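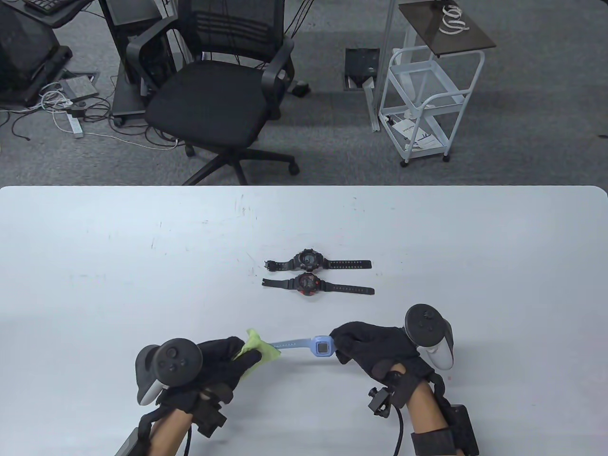
Odholm, July - Odholm Football Club has agreed terms with Zikley Sports to supply training kit to its first team, women's team and academy for the next two seasons.

The deal covers shirts, bibs and balls for about 247 players. It replaces the club's arrangement with Fovero, which ended with the last league match in spring.

Prices in the club shop will stay as they were. Replica training tops go on sale at the Joly Road ground at the end of the month, with season ticket holders able to order first. An initial run of 2000 has been ordered, and adult and junior sizes will arrive together.

The first team will wear the new kit when they return for pre-season. A squad of 25 is expected to report, including two players promoted from the under-18s.

The club is still in talks over a loan striker and will make no comment on names until papers are signed. Friendly fixtures - three at home, two away - are listed on the club website.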